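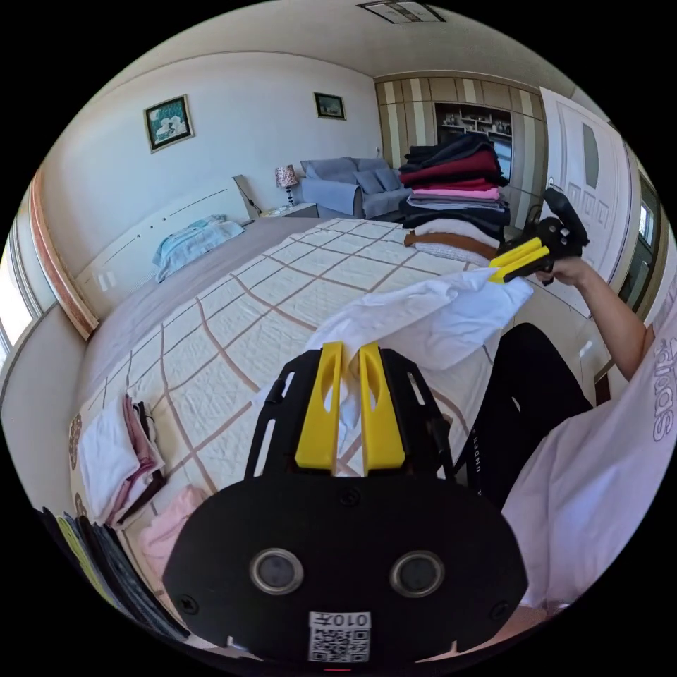
**Does the cotton need a second scour before it goes in the tannin?**

Depends on the bolt. The Jastex sheeting does, every time. The Drellwood muslin comes through fine with one, as long as the first one was a proper long simmer and you didn't crowd the pot.

---

## September, walnut and madder, cotton only

Started this page late, kettle was already on. Writing up the scour first while I remember it, then the dye pots.

### Scour

Bolt ends, weighed dry: 657 g total, both cloths together. Should have weighed them apart. Didn't. Next time write the weight on the tag *before* they go in the water, I say this every batch.

Soda ash and a squirt of the plain soap. Big pot, lid off center. Water went the color of weak tea off the Jastex and hardly anything off the muslin. Poured off, refilled, went again with the Jastex alone. Second water still yellow, not as bad. Drop test after: water drop on the Jastex sank right in after the second scour. After the first it sat there in a bead for a good while, then crept. That's the sizing. Whatever they put on it at the mill doesn't want to leave.

Drop test on muslin after one scour: gone before I'd moved my hand.

Somebody has written "no need to scour, says prewashed on the label" on the inside of the cupboard door. Please ignore that. The patchy batch from spring was exactly this.

Dried on the line in the back. Windy, two pieces ended up in the grass, rinsed again.

### Tannin

Oak gall powder for half, sumac leaf for the other half. Gall at 10 percent of cloth weight. Sumac I went by eye, steeped a stock pot of leaves overnight and strained through an old pillowcase. Sumac liquor smelled great. Gall smells like nothing.

Left both sets to soak, stirred whenever I walked past. Sumac cloth came out a soft cream yellow, gall cloth a bit grayer and you can barely tell it's been in anything. Did NOT rinse, only squeezed out.

One piece of the sumac set has a rust spot near the selvedge, dark gray, size of a thumbnail. There must be a nick in the enamel on the blue pot. Looked, found it, just under the handle inside. Marked it with tape on the outside. Blue pot is iron-only from now on.

### Mordant

Alum acetate, mixed here from alum and soda ash and vinegar, same recipe as the card. Fizzed over the first time since I dumped the ash in all in one go. Use the tall bucket. Mopped up.

Warm soak, hand hot, then dried flat, then the bran bath. Bran bath is boring and I was tempted to skip it, but the pieces we skipped it on last year bled for weeks. So: wheat bran tied in a stocking, hot water, squeeze till it goes milky, cloth in and out. Rinse well after.

Laid it all out to dry on the rack and went to lunch. Rack has a rusty hinge too. Put a towel over it. We are going to have to go round this whole room with a file and some varnish at some point.

### Madder

Pot A. 200 g chopped root, soaked since last night, first soak water thrown (brown, not worth keeping). Chalk added, a pinch or two as our water is soft.

Brought up very slowly. The Kinnunen hot plate runs hotter than the dial says and always has, so set it a notch under where you think. Held at "can just about keep a finger in it". Went past that once when I was on the phone and the liquor started going brownish at the edges, took the pot off and stood it on the tiles till it settled. Caught it in time I think. Browns come out of the root if you cook it and there's no getting them back out.

Results, wet:

- Jastex, gall: brick, slightly dull
- Jastex, sumac: warmer, leaning orange. Best of the lot so far
- muslin, gall: deep, a bit uneven along one fold
- muslin, sumac: clear coral red, very even

Dried they all dropped a shade, as always. The muslin/sumac held its brightness. The fold mark on the muslin/gall is my fault, it was jammed down the side of the pot and I didn't open it up enough. Bigger pot or less cloth. Less cloth, we don't have a bigger pot.

Exhaust bath: put a handful of scraps in the leftover liquor and left it to cool with the lid on. Nice salmon pink. There's a third bath in there, I'd bet. Have left it in the covered bucket by the sink, labeled. Don't tip it.

### Walnut

Pot B. Hulls from the tree behind the Drellwood shed, picked up green and left to go black in a bucket, stinking. Lid on the bucket please, the flies found it.

No mordant needed for walnut but I ran mordanted and plain side by side anyway, to have it on record for once.

- plain muslin: mid brown, flat, very pleasant
- mordanted muslin: darker, a touch redder
- plain Jastex: lighter than hoped, slightly blotchy
- mordanted Jastex: good solid brown

So mordant does do something, at least on the Jastex. Whether it helps in the light we'll see, strips are going in the window.

Iron dip on one piece of each, very weak, in and straight out. Went to a charcoal brown fast. The mordanted Jastex almost black. I like it but the cloth feels harsher already, and iron eats cotton in the long run. Only for small stuff, not for anything that has to be washed a lot.

Gloves: the thin ones have a hole in them. My left thumb is brown and will be for a while.

### Grukia order

The cushion fronts for Grukia want the coral, not the brick, going by the swatch they sent back. Closest match is muslin/sumac, dried. Theirs is a bit paler. Could get there by:

- cutting the root down
- second bath instead of first
- shorter time in the first bath, but I don't trust that for evenness

Would go with the second bath. Means dyeing something else in the first one, so pair it with the table runners, those can be as dark as they like.

Also they asked about washing. Told them cool water, plain soap, no baking soda, no vinegar. Vinegar swings madder to orange and you can't fully swing it back. Put that on the care card, the current card says only "wash gently".

### Wash test

Cut a strip off each, pinned half under card as the control. Ran them through the sink by hand with the plain soap, hot as the tap goes.

Madder: slight pink in the first water from both gall pieces, none from the sumac ones. Second water clear on everything. Walnut: faint tan the first time, then clear.

Rub test with a damp white rag. Iron-dipped walnut leaves a gray smudge. Everything else clean enough. The iron ones need another rinse and a soap, probably two.

Strips stapled onto sheet 301 in the swatch binder, controls along the top. Window set is taped to the south pane, top half covered with foil. Leave till the leaves are down, then compare.

### To do / notes to whoever's in next

- soda ash nearly out, maybe one more batch in the tub
- sumac: pick more before the frost, the leaves only, the patch along the fence is still green
- walnut bucket can be topped up with water and used again, it only gets better
- file and varnish the rack hinge
- new thick gloves, a size up from last time
- rewrite care card
- throw out the pillowcase or else use it for the walnut, its stained past saving
- Jastex: ask if they do an unsized version. If not I'd go all muslin for the madder and keep the sheeting for browns, wher the blotch doesn't show so much
- check thermometer against boiling water, it read low in pot A or else the plate is worse than I thought

Second madder bath first thing. Cloth for it is already mordanted and branned, damp, in the lidded crate under the bench. Wet it out fully before it goes in.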